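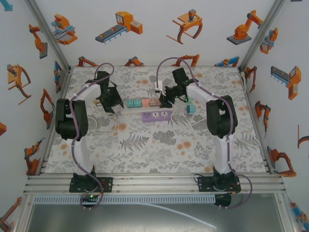
Sorting Out the Plugs, One Pastel Block at a Time

June
By the Endelari home desk

Search Endelari
Search
Enter keyword

The owner of Mallico, a little shop for cords and chargers, lights up when you ask about power strips. "People hide them behind the couch, and I think that's a shame!" she says. "Put a lavender one on a nice flowered cloth and suddenly you want to keep it tidy."

Pink and teal are her favorites for plug blocks. "I go by color, so teal is the desk and pink is the kitchen, and I never pull the wrong one." She spends two evenings a month on her own cords, usually with the radio on, and loves every minute.

Her best tip? "Lay everything out on a table first. You need to see where the cords run!"

Related
Labels that stay stuck
A visit to Plidetti's lamp room
McKinnon readers show us their desks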